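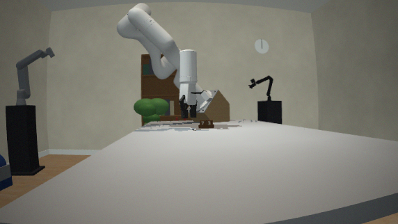 Rendering of a white robot arm and black gripper above a small wooden block on a tabletop.

News > Press Releases > Clinical Operations

Brernmont Dental Group Adopts Single Waterline Testing Protocol at All Offices

Program sets one sampling method, one action level and one record format for every treatment room

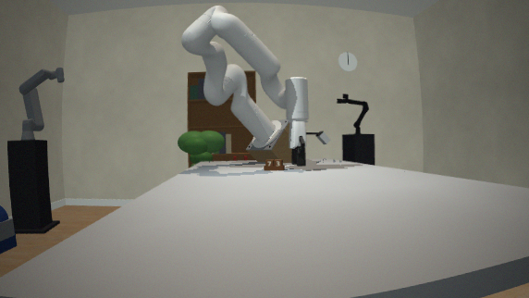
DAYTON, Ohio — 28 May 2026 — Brernmont Dental Group has put in place a single protocol for testing and treating the water lines in its dental units. It applies to all 18 Brernmont offices and covers general dentistry, pediatric dentistry, periodontics and oral surgery. It replaces the separate schedules that each office had kept on its own.

Dental unit waterlines are the narrow plastic tubes that carry water to the handpiece, the air/water syringe and the ultrasonic scaler. The tubing has a small bore and water stands in it between patients, overnight and on weekends. Bacteria can attach to the inner wall under those conditions and form a film. Regular treatment keeps the film down, and testing shows whether the treatment is working.

Baseline sampling

The group began baseline sampling in February. Staff collected 900 samples from 300 dental units, with one sample drawn from each of three outlets: the high-speed handpiece line, the air/water syringe and the scaler line. Units without a built-in scaler were sampled from the portable scaler assigned to that room.

Each sample was sent in a chilled container to Bastos Laboratory Services, which performed heterotrophic plate counts and reported results in colony-forming units per milliliter (CFU/mL). Neutralizer was added to the collection vials beforehand so that leftover treatment product would not lower the count.

Results were sorted by outlet, unit model, tubing age and treatment product. Variation between offices followed the treatment product and the shutdown routine more closely than it followed the age of the unit. Older units with a consistent weekly shock treatment gave lower counts than newer units treated at irregular intervals.

"We had offices using tablets, offices using straws and offices using both in different rooms," said Lemlem Abdella, director of clinical operations. "The records were kept in different ways too, so comparing one building with another meant retyping everything. The baseline gave us one set of numbers to start from."

Action level and response

Under the protocol, the internal action level is 50 CFU/mL at any outlet. This figure is a Brernmont operating limit and is separate from any limit set by regulators or equipment makers, which continue to apply.

When a result is above the action level, the office will:

- shock the unit on the same business day the result is received
- flush all lines with treated water for the full contact time on the product label
- resample the affected outlet after the next complete treatment cycle
- log the result, the lot number of the product used and the initials of the staff member

A second result above the level takes the unit out of service. A technician then inspects the bottle, pickup tube, check valves and handpiece tubing, and replaces parts as needed. The unit returns to use once all three outlets have tested below the action level.

Surgical procedures are outside the scope of the program. Offices that perform oral surgery will continue to use sterile irrigant from a separate sterile delivery system, as before.

Treatment product

All units with independent water bottles will move to the Astico cartridge, a replaceable element fitted to the pickup tube. The change will be made office by office as current stock of other products is used up. Cartridges are dated when installed and the date is written on the bottle collar and in the electronic log. Units connected directly to the municipal supply will be converted to independent bottles before cartridges are fitted.

Daily steps remain short. Staff flush each line at the start of the day and between patients, empty the bottles at closing, and leave them inverted on a clean rack overnight. Bottles are handled with gloved hands, and the pickup tube is not to touch the counter.

Recordkeeping

Test results, cartridge dates and shock treatments will be entered in Mistavix, the maintenance log the group already uses for autoclave spore tests. Each dental unit has its own entry, listed by office and room number. The software flags an overdue sample and sends a notice to the office's infection control lead. Paper logs will be kept in parallel through the first full testing cycle and then retired.

Routine sampling will take place quarterly. An office may move individual units to a longer interval after four consecutive passing cycles, subject to written approval from clinical operations. Any repair that opens the waterline returns the unit to the quarterly schedule.

Training

Zinhle Nel, DDS, the group's infection control lead, wrote the training module for dental assistants and hygienists. It covers sample collection, label completion, cold shipment, shock procedure and log entry. Staff complete a supervised sample draw before they are signed off.

"Most of the invalid samples in the baseline were handling errors — a vial filled past the line, or a box that sat over a weekend," Dr. Nel said. "Those are easy to correct with practice. The draw itself takes a few minutes per room."

Patients do not need to take any action and appointments will not be affected. Patients who would like to know the most recent result for their treatment room may ask at the front desk, and the office will provide the date and the count.

About Brernmont Dental Group

Brernmont Dental Group provides general and specialty dental care for children and adults. Its offices share clinical protocols, sterilization standards and a common patient record.

Media contact: Office of Clinical Operations, Brernmont Dental Group

Shares: 18
Comments: 0

Related Releases
Spore Test Logs Move to Mistavix
Pediatric Offices Extend Early Morning Hours
Updated Instructions for Patients Before Oral Sedation
Zinhle Nel, DDS, Named Infection Control Lead
Mouthguard Fitting Days for School Athletes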